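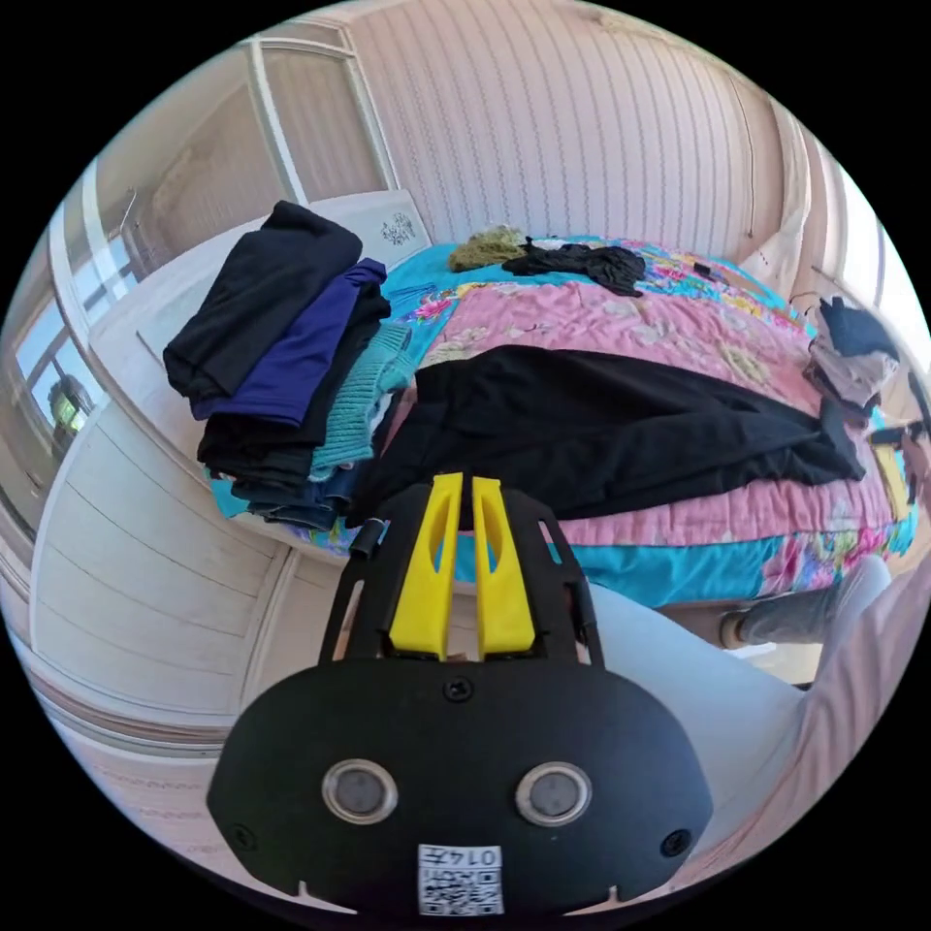 Section 6. Sorting and Folding on the Bed

This section covers the sorting and folding of clean clothing before it is loaded into the Kukwood wardrobe insert. Assembly of the insert is covered in Section 4. Shelf heights are covered in Section 5 and should be set before you begin.

6.1 Before you start

A made bed is the recommended work surface. The quilt or bedspread should be pulled flat to the corners. A patterned quilt is acceptable, but dark clothing is easier to find on a light or bright one.

You will need:

One made bed, single size or larger
The shelf dividers supplied in bag C
The folding board (optional, part 473)
A lint brush
A basket or bag for items that are leaving the wardrobe

CAUTION: Do not work on a bed with an electric blanket switched on. Synthetic knits and coated fabrics can mark.

CAUTION: Check pockets before folding. Pens and lip balm left in a pocket can stain the items above and below it in a stack.

6.2 Dividing the bed into zones

Stand at the foot of the bed. The zones are named from this position.

Zone 1, left side: finished stack.
Zone 2, center: the item being folded.
Zone 3, head end: small knits, sheer items and anything not yet identified.
Zone 4, right side: overflow from the center. Long garments will extend into this zone while they are being laid out.

Left-handed users may reverse Zones 1 and 4. The rest of the procedure does not change.

NOTE: Pillows should be removed if they take up Zone 3. On a short bed, use a chair for this zone.

6.3 Sorting

1. Empty the laundry onto the center of the bed. Do not empty more than one load at a time.

2. Pull out all denim and place it at the edge of Zone 1.

3. Pull out sweaters and other ribbed or heavy knits. Lay them flat on top of one another at the foot of the bed.

4. Move small knitted items and thin or sheer garments to Zone 3. They can be left loose at this stage.

5. Leave long garments in the center. Fold these last.

6. Separate black items from navy and dark purple under daylight or a white lamp. Under a yellow bulb these colors are hard to tell apart, and a pair of navy trousers filed with the black ones may stay there until April.

6.4 Building the stack

The stack is built from the heaviest fabric up. It is later lifted onto the shelf in one or two movements, so the base must be firm.

1. Fold each pair of jeans in half lengthwise, back pockets outward. Fold up from the hem twice. The finished width should match the folding board.

2. Place the jeans at the bottom of the stack with the thick folded edge facing you.

3. Add sweaters. Fold the sleeves straight across the back, then fold the body in half. A ribbed sweater will spring open slightly and may stick out at one side. Press it down with a flat hand. Do not pull the ribbing to make it fit.

4. Add medium-weight tops and trousers.

5. Add smooth or slippery fabrics next. These slide if they are placed lower down, and they will take the rest of the stack with them.

6. Finish with one soft item. It may be draped over the front edge of the pile to keep the smooth layer in place until the stack is moved.

NOTE: A stack of mixed clothing on the bed will stand higher than it does on the shelf. Knits settle overnight. Measure against the shelf opening only after pressing the stack down.

CAUTION: A tall stack on a soft mattress leans toward the person sitting next to it. Do not sit on the bed while the stack is standing. If it begins to lean, divide it in two.

6.5 Long garments

Long trousers, dresses and full-length skirts need most of the width of the bed.

1. Lay the garment diagonally across the center. This gives the longest run of flat surface on a single bed.

2. Find the waistband or shoulder seam and turn it toward you.

3. Smooth the fabric from this end to the hem with the side of the hand. Work in one direction only. Soft fabrics form uneven folds if they are pushed back and forth.

4. For trousers, match the inside leg seams and fold one leg over the other. For a dress, fold both sides to the center line.

5. Fold the length in half, then in half again. Heavy fabric may be folded in thirds.

6. Decide whether the garment is to be shelved or hung. Shelved items go on top of the stack. Hung items go directly onto the rail and should not be returned to the bed.

NOTE: The Ravesham rail kit has 1,135 mm of clearance under the bar when fitted at the upper position. Measure full-length dresses before hanging. A hem that rests on the wardrobe floor will crease and collect dust.

6.6 Small knits and sheer items

Work through Zone 3 after the center is clear.

1. Shake out each item once. Rumpled knitwear often has a sleeve turned inside the body.

2. Lay small knits flat and fold in thirds. These are kept in the Ilie tray and should not go in the main stack, where they are lost between larger items.

3. Sheer garments are rolled. Lay the garment on a plain T-shirt and roll the two together loosely from the hem.

4. Place rolls in the tray seam side down. The tray holds 14 rolls in two rows.

CAUTION: Remove rings and bracelets before handling loose or sheer weaves.

6.7 Moving the stack to the shelf

1. Clear the path between the bed and the wardrobe. In a small bedroom, close any drawer that opens into the path.

2. Slide both hands under the denim layer, palms up.

3. Lift with the stack against your chest. If the top cannot be steadied with your chin, the stack is too tall – lift it in two parts, split above the sweaters.

4. Set the front edge on the shelf first, then push back until the stack touches the rear panel.

5. Fit a shelf divider on each open side.

6. Fold any draped item on top back into line.

6.8 Common faults

Stack leans after shelving: the thick edges are all on one side. Turn every second pair of jeans around.

Smooth items slide out at the front: too few layers above them. Move one knit to the top.

Shelf bows in the center: denim is concentrated on one shelf. Spread it between the two lower shelves. See Section 5 for load positions.

Dark items show lint: brush before folding, in the direction of the weave. Brush black garments away from the light-colored pile.

Divider does not clip in: the hook is upside down. The longer lip faces the rear panel.

6.9 Revision note

Section 6 rewritten Dec 10, 2019. Text by Mwajuma Masanja, checked by Wekesa Mbwambo. Zone 4 added. The instructions for the Limham two-door model have been moved to Section 7.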